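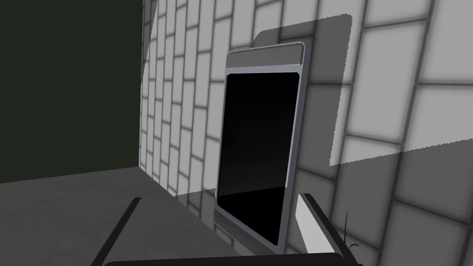 文/阿砚　　6月16日　　归在：工作日记　　Bakilana，阴，傍晚下了点雨

一早到办公室，椅子还没坐热，Maricel就把一杯豆浆往我桌上一放，说：“你那份守则第七条，我昨晚读了四遍，读出四个意思。”

我说不可能，四遍顶多三个意思嘛。她真就拿铅笔给我一个一个写出来了。写完我看了半天，服气，确实是四个。

第七条原文是这么写的：“夹爪接近目标时应保持合理距离，避免不必要的接触。”这句话是我去年11月写的，当时还挺得意，觉得滴水不漏。现在一看，“接近”是多近？“合理”谁说了算？“不必要”又是哪一种不必要？碰一下台面算不算？手指从屏幕边框旁边擦过去算不算？夹爪闭着碰和张着碰是不是一回事？Maricel说她带的人里，有人把这条理解成“离目标之外的东西远一点”，有人理解成“离目标也远一点，最后一下再过去”，还有人觉得这是给规划器看的，跟遥操作没关系，直接跳过去了。

好吧，改。今天一整天就耗在这上面了，晚上写日记手指头都是酸的，可还是想趁热记下来，不然过两个礼拜又忘了当初为什么这么改（以前吃过这个亏，第三版里有一条到现在都没人说得清是谁加的，谁也不敢删）。

先交代一下背景，给以后的自己看。Drornis这套东西，现在说白了就是在仿真屋子里让双臂做家务小题目：开抽屉、收台面、关柜门、把东西从这头挪到那头。场景是Drerotard生成的，墙啊柜子啊摆件啊换来换去，手臂一直是那两条。Fanness那边出需求，我们这边出操作和质检。守则归我管，全名叫《双臂仿真操作与回放质检守则》，又长又拗口，大家都叫它“小灰本”，最早那版打印出来封面是灰的。现在早就没人打印了，名字倒留下来了。

上午十点开会。Victor Lyimo、Wafula、Maricel和我，Vichien Intarasuk远程接进来，他那边网络不好，声音一卡一卡的，讲到关键的地方就变成机器人（大家笑了一阵，他自己不知道我们笑什么）。

第一个吵的就是第七条。

Victor的意思很干脆：仿真里磕一下又不会坏，规则别定那么细，定细了操作的人缩手缩脚，轨迹难看得要命，一顿一顿的。他放了几条回放给我们看，有一条真的是，夹爪停在半空犹豫了好久，像我妈在超市挑西瓜。他说你看，这就是小灰本写出来的毛病。

Wafula不同意。他以前是在真机那边做安全验收的，讲话慢吞吞，可每句都有分量。他说，仿真里养成什么手势，上了真机就是什么手势，人是这样，策略也是这样。你在仿真里让手指蹭着屏幕过去，一千遍都没事，到了真机上头一遍就是一块碎屏。他还说真机那边的规矩都是一层一层的：速度有上限，力有上限，人在不在工作区里又是另外一套。仿真里没有人站在旁边，可是不等于那些层就可以全拆掉，起码速度和接触这两层要留着，哪怕只记录不拦截。

我其实两边都觉得有道理（老毛病，开会的时候谁说话我都点头）。后来是Maricel把屏幕那道题调出来，放在大屏上慢慢拖。就是夹爪的两根手指从下面探上去，一左一右，中间正对着靠墙立着的那块黑屏的那个视角。她拖到那儿就停了，问我们：“现在，这一刻，按第七条，合规还是不合规？”

Victor说合规。Wafula说看不出来。Vichien卡了一下，说了个什么，谁也没听清。我作为写这一条的人，居然也答不上来，脸都热了。

单看一个腕部视角，手指跟屏幕到底隔着多远，是没法判断的嘛。近大远小，手指就在镜头跟前，看着跟目标挨在一起，谁知道后面还有多少空当。这个道理大家都懂，可是守则里从来没写过“不得凭单一腕部视角判定接触”，质检的人就真的有凭一张图打叉的。Maricel翻了记录，上一批退回来的239条回放里，退回理由写“疑似接触”的占了好大一块，退回的时候附的全是腕部视角的截图，没有一个附接触力曲线的。239条啊，都是人一条一条做出来的。我当时心里咯噔一下，这不是操作的人的问题，是我条文的问题。

于是第七条拆成了三条，我把定下来的文字抄在这里：

七之一　接触以仿真器记录的接触事件为准。画面只作线索，不作结论。
七之二　质检员以“接触”为由退回回放时，须注明接触双方的名称和起止步数，并附至少一个腕部以外的视角。
七之三　与任务目标无关的物体、墙面、台面发生接触的，一律记录；接触后物体位移超过该题阈值的，退回；未超过的，标黄，不退回。

标黄这个主意是Victor出的，我要给他记一功。他说你们要留那一层，行，可是别一碰就毙掉，让人心里有数就好。Wafula想了一会儿，说标黄可以，但标黄的要每批汇总，不能标完就扔在那里发霉。这样就成了七之四，晚上我还没写好，先欠着。

然后是影子的事。这个挺有意思，我单独记一笔。

屏幕后面白砖墙上有一大块方方的影子，边缘有点毛，一截一截的锯齿。有个新来的质检员在备注栏里写了“墙面异常，疑似渲染错误，建议退回”。Maricel问我这种怎么算。我说影子毛边不归操作管，操作的人把手臂伸得再漂亮，影子该毛还是毛。可是守则里还真没有一句话说“渲染瑕疵由谁处理”，所以人家写在备注栏里是对的，人家没别的地方可写呀！

查了一下，小灰本里跟画面有关的只有一条，讲的是画面全黑或者掉帧要报。中间那么一大片灰色地带，影子锯齿、贴图糊掉、砖缝拉伸、反光太亮，全没提。所以下午加了一整节，叫“画面问题与操作问题分开登记”。大意是：

画面问题走画面的单子，交场景组，不影响回放的去留；
画面问题导致操作员看不清目标的，两张单子都开，回放暂缓，等场景组回复；
质检员不得因为画面问题给操作员扣分。

最后这句Victor坚持要加，而且要单独成行。他说得很实在，操作的人最怕的就是莫名其妙被扣，扣一次，后面就不信你这份守则了。我想想也是。我以前在别的项目做过三个月操作，被扣过一次“姿态不自然”，到今天都没想通我哪里不自然了，气得那天中午多吃了一碗面。

“自然”这个词，这次也一并清掉了。全文搜了一遍，“自然”“合理”“适当”“尽量”“必要时”，一共搜出31处！我自己都吓到了。会后我跟Maricel一人分一半，一处一处改。改法很土：能换成数的换成数，换不成数的就写清楚谁来决定，两样都做不到的，删掉。删的时候有点心疼，有几句当时写得还挺漂亮的。比如“操作应如行云流水”，我到底为什么会在一份操作守则里写“行云流水”啊，大概是那天喝多了咖啡。Maricel念出来的时候整个屋子都听见了。

中午跟Wafula一起下楼吃饭，楼下那家换了老板，炒饭变咸了，茶倒是免费了。吃饭的时候他跟我讲他们以前写真机作业规程的习惯，我觉得很有用：每一条写完，后面空一行，写“谁会违反它，为什么”。要是想不出谁会违反，这条大概率是废话；要是能想出来，而且违反的理由听上去还挺正当，那就说明条文没写好，得给人家留一条正当的路走。我回来以后就拿这个办法试第十二条。

第十二条是讲闲着的那条手臂的。原文：“非作业臂应保持静止。”

谁会违反它？几乎所有人。为什么？因为静止在那儿挡视线啊！开抽屉这道题最明显，一条手臂去够柜子前面那个白把手，另外一条要是死死停在台面上方不动，有时候主视角里一大块就被它占了。操作的人想把它挪开一点，很正常吧？可是按条文，一挪就是违规。结果大家就偷偷挪，挪得很慢很慢，慢到质检看不太出来（笑死，还有人专门练这个）。一条规矩逼得大家去练怎么偷偷违反它，那这规矩是真的该改了。

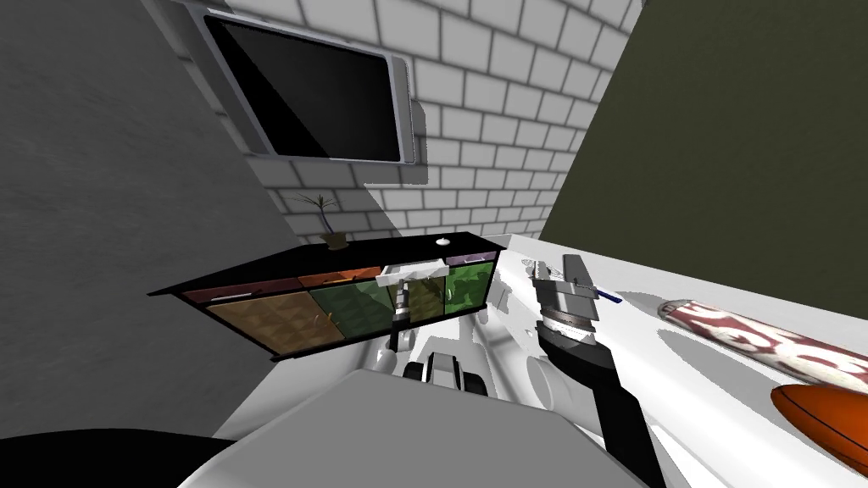
抽屉这道题，两条手臂都在，白把手在柜子正面中间。

下午就围着这道题讲了快两个钟头。Vichien的网络总算好了，人也精神了，一上来就问：你们说的“开”，到底是开多少？

又踩到一个坑。我们一直说“打开抽屉”，任务说明里写的是“将抽屉打开”，判定程序里写的是拉出距离大于一个值，可是这个值在守则里没有，操作的人不知道，质检的人也不知道，只有写判定程序的Vichien知道。像图里这样，把手已经往外出来一点了，夹爪在它前面偏下的地方，你说这抽屉算开了没有？是刚刚拉出来的，还是初始就是这样摆的，还是正要往回推？光看这么一张谁也说不准。偏偏Drerotard生成场景的时候，抽屉的初始开度是会随机的，有的一上来就半开着。那就更得写清楚了。

Vichien报了个数，40毫米。从关紧的位置算起，拉出超过40毫米，并且松手以后还保持住，才算开。我说那你怎么不早讲，他很无辜：“没有人问过我啊。”

行，写进去。顺便把跟它一串的都写了：

十五　开度一律从完全闭合位置起算，不从初始位置起算。
十六　初始开度不为零的题目，任务说明开头须写明初始开度。
十七　判定以松手之后的读数为准，夹爪仍在接触把手时的读数不作数。
十八　判定所用的一切阈值，须在守则附表里能查到。附表里没有的阈值，不得用于判定。

第十八条是我加的，我觉得是今天最值钱的一条（自己夸一下自己）。Vichien一开始有点抗拒，他说程序里阈值那么多，全抄出来附表要多长啊。我说长就长吧，大不了附表再分册。他说那以后他每改一个数都要来改附表？我说对呀，就是要这样。他叹了好长一口气，隔着网线都听得到，然后说好吧，他写个脚本自动导出来，免得手抄抄错。皆大欢喜！

再说回闲着的手臂。Wafula说真机上，双臂同时在动的时候最容易出事，所以他们原来的做法是一条动的时候另一条锁住，锁是真的锁，不是靠人自觉。Victor说仿真里你锁住就没法做双手的题了，那还要两条手臂干嘛。Maricel在中间和稀泥，和着和着居然和出一个挺好的办法，就是把题分成单臂题和双臂题，任务说明里标出来。双臂题不设限。单臂题呢，另外那条可以动，但只能在开头动一次，挪到一个“停靠位”，挪好了再开始作业，之后就不许再动了。停靠位由场景组给，每个布局给一个，要求是不挡主视角，也不悬在任何能碰倒的东西上方。

我觉得“不悬在任何能碰倒的东西上方”这半句特别好。拿抽屉这题来说，有一只灰夹爪就悬在右边白台面上方，旁边是一支细细的蓝色的东西，看着像笔。靠右还有一卷红白花纹的圆筒，长长地躺在那儿，我老担心它滚下来。角上那个橙色椭圆的我到现在也没弄明白是什么，物件表上名字写得乱七八糟，回头要问。手臂在这么一堆小东西上头停着，一个手滑往下一沉，碰到了，位移超了，按新的七之三就得退回，冤不冤。停靠位放得远一点，大家都省心。

Victor还是嘀咕，说开头多一段挪手臂的动作，训练的时候要切掉。Vichien说切就切呗，打个标记就行，开头到停靠完成这一段叫“准备段”，不计入作业时长。这下Victor高兴了，作业时长一直是他们组最头疼的东西。上限是3,000步，超了自动判失败，有些慢性子的操作员老是差那么一点点。准备段不算进去，压力立刻就小了。他当场就在群里跟组里的人讲了，讲得好像是他争取来的一样（也算是吧，不跟他计较）。

中间还有个小插曲，讲到颜色。柜子正面是带颜色的玻璃，左边一块橘褐色带菱形纹，右边一块绿的，绿玻璃后面隐隐约约有个深色圆柱状的东西。Maricel说，这种半透明的后面看得到的东西，任务说明里要不要提？以前有一道收纳题，操作的人以为柜子里那个也要拿出来，费半天劲去开柜门，最后超时。我的想法是，凡是任务没点名的，一律不动，透过玻璃看见的也一样。她说那就写成一条。写成了，第二十条：“任务说明未列出的物体，视为环境的一部分，不得主动接触、移动或取出。”Wafula在后面批了一句：碰到了怎么办？写“见七之三”。他就满意了。条文和条文之间能互相指来指去，他最喜欢这个，说这样才像一份规程，不像一篇作文。

我心想我本来就是写作文出身的嘛。

三点多的时候Sadao Kudo老师过来了。他不常来，Fanness那边请他做外部审读，每一版小灰本定稿之前都要给他过一遍。他看东西的方法很特别，不从头看，先翻到最后看修订记录，看完再看附表，正文反而最后看。今天他翻到修订记录，看了一会儿，问我：“第三版这里，修改理由写的是‘优化表述’，优化了什么？”

我答不出来。就是我前面讲的那条，谁也不知道是谁加的。

他也没批评我，把眼镜摘下来擦了擦，说修订记录是给两种人看的，一种是已经会旧版的人，他要知道今天起哪里不一样；一种是出了问题回头来查的人，他要知道当时你们是怎么想的。“优化表述”四个字，两种人都用不上。我赶紧记下来。然后他给了我一个格式，旧文、新文、起因、谁提的、从哪一批开始生效，五栏。我看到“从哪一批开始生效”那栏，后背都凉了，我们以前从来没写过这个！也就是说有些回放是按旧规矩做的，却是按新规矩检的。那上一批被退回的那些里面，会不会也有这种？

这个问题我当场就提了，会上安静了一下。Maricel说她去查。后来决定是这样：那些以“疑似接触”退回的，全部重新检一遍，按接触记录来，不看截图；新守则从下一批起算，正在做的这一批仍然按旧的，但旧第七条暂停使用，碰到了先标黄不退回。Wafula加了一句，重检不能由原来退回的那个人来检，要换人。Victor说那人手不够。我说我来检一部分吧，反正祸是我闯的。话一出口就后悔了，可是说都说了。

Sadao老师走之前又看了一眼屏幕那道题的画面，问为什么目标物在任务说明里叫“电视”，在物件表里叫“平板”，在质检单上又叫“显示屏”。我们几个你看我我看你。唉，命名！每次都栽在命名上！场景组叫一个，任务组叫一个，质检随手写一个。同一块黑屏，三个名字，新人来了还以为是三样东西。我把它加到待办里了：建一张统一的物件名称表，一物一名，别名可以列，但单子上只许用正名。至于那块屏的正名到底叫什么，我们又吵了十分钟，没结果，Vichien说按它在资产库里的编号叫，被所有人否决，那串编号长得念一遍要换口气。先叫“屏幕”吧，占个位。

盆栽也有同样的毛病，有人写“草”，有人写“花盆”，有人写“植物”。柜子左头上那一小盆，几片细细的深色叶子，我也说不好该叫什么，暂定“小盆栽”。同一个柜面上靠右头还有个白色的小圆东西，像个旋钮，也像个小盖子，物件表里干脆没有它。这种没登记的东西要是被碰了怎么记？“接触双方的名称”填什么？所以七之二后面又补了半句：对象无登记名称的，填“未登记”，附视角，同时开一张画面单通知场景组补登。你看，一条规矩后面总是拖着另一条，跟拉毛线似的。

五点多散会，人都走了，我一个人留下来把条文誊了一遍。外面下雨，办公室里只剩那台老空调嗡嗡响。誊到一半发现第十二条新版有个洞：停靠位“不挡主视角”，那腕部视角呢？作业臂的腕部视角里如果看见停靠的那条手臂，算不算挡？想了半天，觉得不算，腕部视角一直在动，没法保证。但是应该写一句，免得又有人读出四个意思。写成：“停靠位是否遮挡，以主视角为准，腕部视角不作要求。”发给Maricel，她秒回了一个大拇指，又回了一句：“这次我只读出一个意思。”

哈！截图留念了。

还有几样没弄完的，列在这儿，明天接着弄：

七之四，标黄汇总的格式，找Wafula要他以前的模板。
速度那一层到底记什么，末端速度还是关节速度，Vichien说两个都能导，但导两个文件会变大，要问问存储那边肯不肯。
附表自动导出的脚本，Vichien答应了，没说哪天给，要催。
物件名称表，先从柜子和台面上的东西开始，橙色那个椭圆的务必问清楚。
重检的分工表，我认领的那部分不要超过自己做得完的量（给自己的话：上次你也是这么逞强的）。
修订记录补第三版的理由。问了一圈没人认，实在查不到就老老实实写“理由不详”，Sadao老师说这样也比“优化表述”强。
新人培训那一页的示例要换。现在用的示例还是旧第七条的写法，再拿去教人就闹笑话了。

对了，培训的事再多说两句。Maricel提议以后新人上手第一天别发小灰本全文，太长，发了也没人看。先发一张纸，上面只写三件事：哪些东西可以碰，做到什么程度算完，出了怪事往哪张单子上写。全文等做过几道题再看，那时候人有问题了，看得进去。我特别赞成，我自己当年就是拿到一本厚的，翻两页就拿去垫显示器了。Victor说那张纸他来画，他会画小人。行，等着看他的小人。

还有一件，不知道算不算守则的事。下午拖回放的时候，Wafula忽然说了一句，做得好的操作员，进手的时候会先在外面停一小下，让手指跟把手对正了再往前。停得很短，跟上午Victor放的那种犹豫是两码事。他问要不要写进去。我犹豫了一下，没写。这种东西写成条文，大家就会为了停而停，到时候满屏都是在把手前面罚站的夹爪。后来商量着放到“参考做法”那一节，不检查，不扣分，配几条好的回放，谁爱学谁学。Maricel已经在挑回放了，说她那边有个小伙子开抽屉开得特别顺，她要去问问人家肯不肯把名字写上去。

雨小了点，我把伞落在楼下炒饭店里了，得绕过去拿。豆浆杯子也还没洗。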